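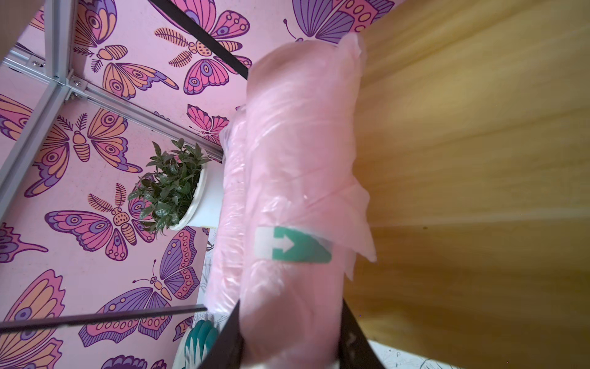
Thin Film in the Sorting Stream: What Bags Do to a Paper Line
Speaker notes, afternoon session

Slide 1. Title

Wait for the door to close. Thank Bheki Fourie for the line data and for reading the draft. Say at the start that the talk covers film arriving mixed with household paper and board. Agricultural film and pallet wrap are separate streams and come up only in questions.

Slide 2. Definitions

Film here means flexible plastic under 200 microns. Most retail carrier bags, produce bags and overwrap fall well below that. Translucent colored bags are counted as film along with clear ones, although buyers do not price them the same way.

Do not spend time on resin codes. The printed handout has the table.

Slide 3. The Altutham plant

Single line, two shifts. Incoming material goes over a metering drum, past a manual pre-sort, then over a disc screen that separates flat from round. Paper and board ride over the top. Containers fall through. Film is flat and light, so it rides with the paper until it finds a shaft to wrap around.

Point to the disc screen on the diagram. Everything in the next 4 slides happens there.

Slide 4. Wrapping

A bag catches on a disc edge and is drawn around the shaft. The next bag catches on the first. As the wrap builds up, the gap between discs closes and the effective opening gets smaller. Small containers that should have dropped now travel on with the paper.

The operator sees this late. Motor current rises slowly, and the alarm threshold at Altutham was set for jams, which are sudden. Wrapping is gradual and stays under the threshold for most of a shift.

(If asked: the current trace was logged at the drive, one reading a second, then averaged over a minute.)

Slide 5. Cleaning

Screens were cut clean at the end of each shift. Lockout, two people inside with hook knives, a third at the isolator. The August change moved one of the cleanings to mid-shift. Total cleaning time went up slightly. Throughput after the mid-shift stop was steadier, and the paper bales from the last hours of the shift had fewer containers in them.

Do not claim a cost saving. The labor figures were still being argued over when the data were closed.

Slide 6. Bagged and rolled material

This is a different problem from loose bags. Residents put paper inside a bag and tie it, or roll a bag tightly around something long. The pre-sort crew has to decide whether to open it. At normal belt speed they usually cannot, so the whole item goes to residue, contents included.

The Ralldale collection route has the highest share of these. The leaflet sent there in earlier years told people to "bag your recycling." The wording has been changed, but habits have been slow to follow.

Slide 7. Shaft designs compared

Pillay large-diameter shaft: wraps less because a typical bag cannot reach all the way around. Heavier, needs a new drive.

Prarix stepped disc: fits the existing frame. Wraps at the same rate as the old disc but cuts clean faster, as the hub has a groove for the knife.

Give both equal time. The samples were 400 pounds each, 8 samples per design, all drawn from the same routes. That is enough to rank them on wrap weight — it is not enough to say anything about disc wear.

Slide 8. Air separation

Skip if short of time. Suction hoods after the screen pull film off the paper and also pull off receipts, envelopes and torn newsprint. Wet film stays down. Performance on a rainy morning and on a dry one should be reported separately, and most published trials give a single number.

Slide 9. Open items

Alarm logic based on the slope of motor current instead of its level. Bench test done, no plant test yet.

Moisture readings at the tipping floor, to go with the suction data.

A second round on the Ralldale route once the new leaflet has been through a full collection cycle.

Leave slide 9 up during questions. The drive current plots are in the backup deck, after the blank slide.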